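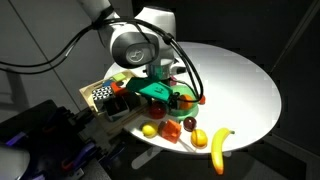 Dayana Solís
Robot learning lead, Warkent Laboratory

4. Gathering the demonstrations

4.1 What we wanted from the data

Section 3 described the Dunico policy and the loss we train it with. The part of the project we enjoyed most comes next: sitting down at the table and showing the arm what to do, over and over, until we had a set of examples we were happy to learn from.

Our starting point was the Fonville set, which we collected last year on a long bench with one item on it at a time. A policy trained on Fonville picks up a lone block very nicely. Put the same block against a neighbour, or in a tray with raised sides, and it reaches for the gap between the two things and closes on air. We saw this so often that we gave it a name in our notes (the "polite miss"). The cause was plain once we looked through the recordings: in Fonville there is hardly a single case where the gripper has to come down beside something else.

So for the new set we asked for clutter. Things should touch. Some should sit in front of others. Round things should be next to square things, and a few should be in places that a tidy person would never leave them, such as hanging over the rim of the table. Figure 4 gives a good idea of how this looks during work: the gripper has hold of a flat teal-green piece above the green bowl, there is an orange fruit in the bowl already, and a banana reaches out past the table's edge.

4.2 Table, tray and bowl

All demonstrations were given at one round white table. We chose a round top on purpose. On the old bench the policy had learned to lean on the straight front edge as a guide to where it was, and its errors grew quickly when the bench was turned by even a small angle. A disc looks much the same from every side, which takes that crutch away and leaves the network to work from the objects themselves.

Two containers stay with us through the whole set. One is a shallow wooden tray with low sides, mostly used for blocks. The other is a translucent green bowl, and it was a wonderful choice, though we can't claim to have foreseen why. Because the colour of whatever is inside shows through it, the camera gets a faint hint of the contents even from a low angle, and the policy seems to use that hint. When we swapped the bowl for an opaque one in a short trial, the arm became slower and more hesitant before letting go. We come back to this in Section 6.

The room is kept dim and the table is lit strongly. That gives hard highlights on anything shiny, which we first thought of as a nuisance. We tried softer light for a while and found that training went more smoothly but the results fell apart as soon as someone opened the door to the corridor. We went back to the strong light and left the highlights in.

4.3 Giving a demonstration

Each demonstration starts with a card. The card names an object and a place for it to go: "lemon, bowl" or "blue block, anywhere outside the tray". The person guiding the arm reads the card aloud, carries out the task, brings the arm back above the table and presses a pedal to mark the end. We record joint angles, the opening of the gripper and the camera streams, all stamped from the same clock by the Dimitrov logger.

We did not reset the table between demonstrations. This was Lucimara Guerra's idea, and we think it is the best decision in the whole collection. Each task starts from whatever the last one left behind, so a fumbled drop in one example becomes an awkward starting layout for the next. The clutter grows in ways that none of us would have set up by hand, and it costs no extra time at all. Only when something had fallen to the floor, or when the cards ran out, did we put everything back and begin again.

People guiding the arm were told to move at their own pace. We also asked them to leave their mistakes in. If the first grasp slipped, they were to try again in the same recording. These second tries are rare in most sets of this sort because they are usually thrown away, and yet they are exactly what a policy needs to have seen when its own first grasp goes wrong! 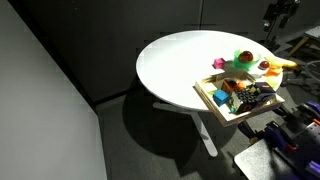 Page last changed: June

Figure 5. A layout with the magenta cube beside the bowl and a dark red ball inside it. The tray overhangs the rim of the table.

4.4 Two kinds of layout

We recorded 400 demonstrations. In 200 of them the cards asked for a move from one part of the table to another with the tray left alone. The other 200 involved the tray, either taking something out of it or putting something in. We had planned to stop after the first kind and go straight to training, but early runs showed that the tray was where nearly all the interesting trouble lay.

Figure 5 shows why. The tray's sides are low, but they still stop a finger that comes in flat, and the textured black block takes up so much of the inside that the blue cube at the other end has to be approached with care. Our best demonstrators solved this in quite different ways. One turned the wrist until the fingers lined up with the free side of the cube. Another nudged the neighbouring piece away first and then took the cube straight from above. Both are in the set, and we made no attempt to pick one as the right answer. In Section 5 we report that the trained policy does both, and that it tends to choose the nudge when the gap is narrow, which delighted us.

Balls deserve a word too. A ball inside a bowl is easy, as the walls hold it in place. A ball loose on a flat table will roll if a finger touches it early. We kept two in play for this reason, so that the same shape would turn up both held and free, sometimes in a single view.

4.5 Checking and cleaning

Every recording was watched from start to finish by someone other than the person who made it. The viewer answered three things: was the object on the card the one that was moved, did it end up in the named place, and was there any gap in the streams. A slip followed by a good second try counted as a success. A good move of the wrong object did not, though we saved those in a separate folder, as they may be useful later if the cards are rewritten to match.

After this check 354 demonstrations remained. Most of the ones we set aside had gaps in a camera stream, a fault we traced to a loose connector and have now fixed. A smaller group were card errors, nearly always a mix-up between "plum" and "ball". They are close in colour, and under strong light both carry a bright spot on top. We have since changed the wording on the cards to give the size as well.

From the remaining demonstrations we held back 50 for testing. We drew these in whole runs between resets, never as single examples. With no reset in between, one demonstration's final layout is the next one's first, and a random split would have let the policy train on views almost identical to those it was tested on. We made this mistake in our first draft of the results, and the scores were lovely and meant nothing.

4.6 Notes for anyone repeating this

The cables need slack. Ours hang in long loops beside the gripper and often pass in front of objects, and we left them in view during all recordings. A version of the policy trained on pictures with the cables masked out did worse on the real arm, where of course they were still hanging there.

Short sittings gave better data than long ones. Grasps became rushed towards the end of a long afternoon, and the viewers could often tell from the motion alone when a break was due. The card lists, the split and the checking form are stored with the recordings, and the folder of wrong-object moves will be added once its labels have been gone over a second time.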